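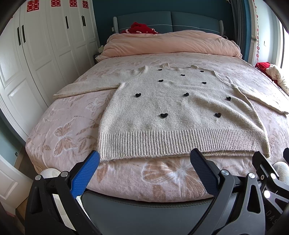 Heart sweater on the pink blanket, laundry try-out

May 2020. Quick one, dinner's on. Day 8 with the Poltier folding kit, trial runs up to 20 days, then we pay or send it back. Knits still the worst. Sleeves laid out wide like the booklet says, hem toward me, then grip the ribbing and fold up. Sounds easy. Pads are ok on towels, fuzzy stuff I dont trust yet. Reiko wants it, says her wrists would thank her. Me, not at that price. Emailed Misaki at Dendthorpe about softer pads, no anwser. Red pile by the window next. Socks tomorow, maybe.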